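The Long Goodbye to a Kitchen Sponge

There is a drawer in my kitchen, in a rented terrace on the wrong side of Pamcombe, that holds 16 unopened sponges. I bought them in November during what the supermarket called an event. The one in the sink, meanwhile, had been there since before the clocks changed, and I was still telling people it had some life left in it.

We are a sentimental nation about sponges. We throw out a good coat after one winter, yet keep a sponge until it has the texture of wet cake and a smell you could lean on. Then comes the demotion: from plates to worktops, from worktops to the bath, from the bath to a bucket under the stairs, where it joins its ancestors.

The two-layer sort is at least frank about its age. The scouring side goes first, fraying along the edges like an old doormat, while the yellow foam carries on looking cheerful and fools you into another fortnight.
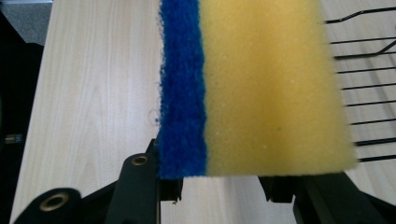

How often should you change a washing-up sponge?
Every week or two if you cook most days, and at once if it smells or has started to shed.

I have tried the alternatives. A brush is very sensible and makes me feel I am grooming a horse. The knitted cloth from Bouzid, the homeware shop by the station, cost more than the saucepan it was meant to clean. I boiled a sponge once, on the advice of a leaflet, and had to explain to a guest that it wasn't supper.

So on Sunday I opened the drawer and took out a new one. It was stiff and square and rather proud of itself, and it did the roasting tin without complaint. The old one is in the bathroom for now, doing the taps.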